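En defensa de la mesa desordenada

Por Abelardo Lagos

Llevo ocho años cuidando celdas de robots y sigo pensando que la mejor hora del trabajo es la primera, con el café a medias y los brazos en reposo, cuando se prepara la mesa. Casi todo el mundo quiere hablar del modelo, de la política de control, de los datos. A mí me apasiona la mesa! Y quiero defender aquí una idea que en Saken nos ha costado más de una discusión: una celda bimanual se pone a punto con trastos de verdad, enredados y brillantes, y se revisa desde la muñeca antes que desde ninguna otra parte.
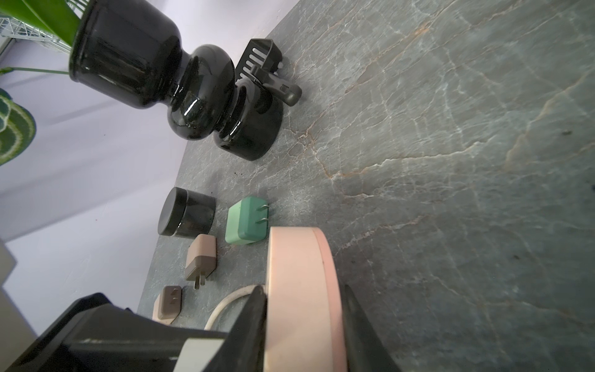
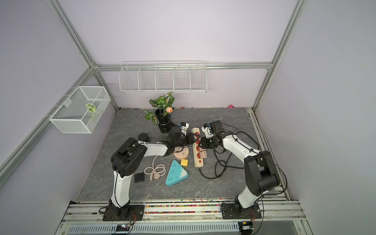

Regletas, cargadores y la planta de siempre: la primera vista es la de la cámara de muñeca, la segunda la de la cámara fija de la celda.

Cuando montamos la celda, Mieke Geerts quería empezar con cubos. Cubos de colores, mate, todos iguales, colocados sobre una rejilla impresa. Es lo sensato y es lo que pone en cualquier guía. Yo perdí esa votación y durante un par de semanas todo fue como la seda. El calibrado cuadraba, las pinzas cerraban donde debían y los dos brazos se repartían la mesa como dos camareros veteranos. Después pusimos encima una regleta con su cable y se nos vino abajo media puesta a punto.

Qué había pasado? Pues varias cosas pequeñas, de esas que con un cubo no asoman nunca. La apertura máxima de una de las pinzas estaba mal registrada y sobraba recorrido al cerrar. La exposición de la cámara de muñeca estaba ajustada para superficies mate, y en cuanto apareció algo pulido se llenó todo de reflejos. Y el mazo de cables de un brazo tenía la holgura justa para ir a por cubos al centro, pero tiraba al girar la muñeca sobre un objeto largo. Tres averías distintas, y las tres llevaban ahí desde el primer día.

Desde entonces soy un converso, lo reconozco. Me encanta un jarrón negro brillante. Un jarrón así sobre una encimera con vetas te dice en un momento cómo tienes la luz, y si el brillo se come el contorno ya sabes que toca mover un difusor antes de grabar nada. Me encantan también los adaptadores de corriente, con sus patillas metálicas finas, que obligan a enfocar bien de cerca. Y las cosas redondas y planas puestas de canto entre los dedos de la pinza - ahí se ve enseguida si los dos dedos llegan a la vez o si uno empuja antes que el otro.

Stijn Bosman, que se ocupa de la mecánica, me discute esto último con mucha razón. Según él, una prueba buena tiene que poder repetirse, y un montón de cargadores no se repite jamás. Si hoy falla el agarre y mañana no, qué has aprendido? Le doy la mitad de la razón. Para medir hace falta un patrón, y el nuestro es un cilindro torneado que guardamos en su caja y que nadie puede usar de pisapapeles. Pero medir es una cosa y saber si la celda está lista para trabajar es otra, y para la segunda yo quiero regletas triangulares, cables rosas en espiral y todo lo que salga de la caja.

Mi rutina, por si a alguien le sirve, dura casi 60 minutos y la hago en el mismo orden siempre. Empiezo por las placas de montaje. Paso la llave por los tornillos de las dos bases y miro las marcas de pintura, que se leen de un vistazo si alguna ha girado. Luego los codos, a mano, sin corriente, notando si hay juego. Una articulación sana se mueve con una resistencia pareja, como una puerta bien colgada, y cuando la correa empieza a ceder se nota en la palma bastante antes de que lo vea el registro. Después los dedos: los limpio con un paño que no suelte pelusa y reviso las fijaciones una por una.

Con los brazos encendidos llega lo bueno. Llevo cada uno a sus límites, despacio, con la mano en la parada, y escucho. Lotte Martens se ríe de mí porque cierro los ojos, pero un reductor que empieza a quejarse tiene un sonido inconfundible, un carraspeo muy leve al cambiar de sentido. El pasado mayo cambiamos un motor de muñeca entero por ese carraspeo. Dentro, la grasa estaba negra. Qué alegría me dio, de verdad, abrirlo y encontrarla!

Y entonces, solo entonces, vuelco la caja de trastos y me pongo a mirar por la muñeca. Aquí es donde más me separo de las costumbres del gremio. La vista general es cómoda, lo enseña todo, queda preciosa en las presentaciones, y por eso la gente da por buena una celda desde ella. Pero el brazo trabaja a un palmo de las cosas. De cerca aparecen las migas en la encimera, el cable blanco que hace un bucle por detrás de un dedo, la etiqueta medio despegada. Una miga no para un robot, claro, pero debajo de un adaptador lo deja cojo, y un cable donde no toca acaba en el agarre tarde o temprano.

Frans Postma me preguntaba hace poco si todo esto no debería hacerlo un programa. Una parte ya la hace, y bien: Vumura, nuestro guion de arranque, comprueba posiciones cero, temperaturas y latencias, y me avisa si algo se sale. Yo lo escribí a medias y lo quiero como a un sobrino. Lo que no sabe hacer es extrañarse. No le extraña que un bucle de cable negro descanse hoy sobre la mesa y ayer no, porque nadie le dijo que el bucle importara. Quizá se lo enseñemos algún día y me alegraré, y seguiré pasando la mano por los codos.

Queda el argumento del tiempo, que es el serio. Una hora diaria es mucha hora si hay que entregar. En Saken hicimos la prueba de saltárnosla y el ahorro se nos fue entero en repetir sesiones, con una muñeca descentrada que estropeó dos tandas seguidas sin que saltara un solo aviso. Volvimos a la rutina sin que hiciera falta discutirlo mucho.

Así que, si acabas de montar una celda y te funciona de maravilla con sus cubitos, enhorabuena - es un momento estupendo y hay que disfrutarlo. Luego vacía el cajón de los cargadores encima de la mesa, pon la planta al fondo, baja la muñeca hasta casi tocar las cosas y mira con calma. Si encuentras algo raro en los primeros minutos, escríbeme, que estoy haciendo una lista y ya va por la segunda página.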